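Odds and ends on the craft table – bin or keep? 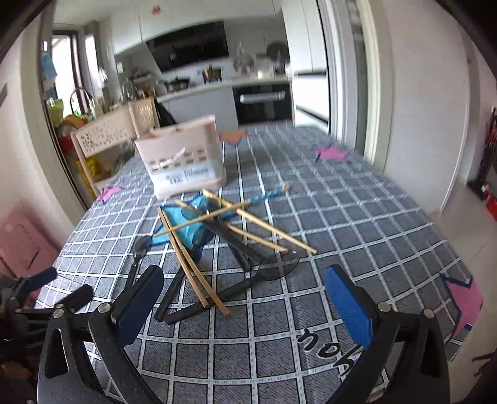 The pile so far, basket waiting at the back

DaeunC
Evening all. Been turning out the craft drawer since 4 and I've got stuck on this lot. There are bamboo strips, a few straight wooden sticks, a blue and white twisted rod, a turquoise plastic bit I can't place and a little black folding stand with long thin legs. Would you keep any of it? I want the lot off the table before my sister comes in November.

jolan_b
Keep the sticks! I use mine for stirring paint and propping up seedlings, you never have enough. I'd hang on to the curved bamboo too.

Wagner R
Disagree, sorry. I kept 80 lolly sticks for years and used two of them. Bin the sticks, keep the stand – it'll hold a phone or a small card.

jolan_b
Two?! You're not trying, Wagner.

hwayoung
Is the turquoise thing off a Prilel clip set? Mine had something that colour. If it is, the rest of the set is probably at the bottom of the drawer.

DaeunC
No idea, I never bought Prilel, but my mum might have. Will have a dig. There's a small dark oval clip on a stem as well, on the left, if that rings a bell with anyone?

Deoksu
Not to me. Put it all in the basket, and whatever you haven't touched by spring goes.

Wagner R
That's how I ended up with 80 lolly sticks.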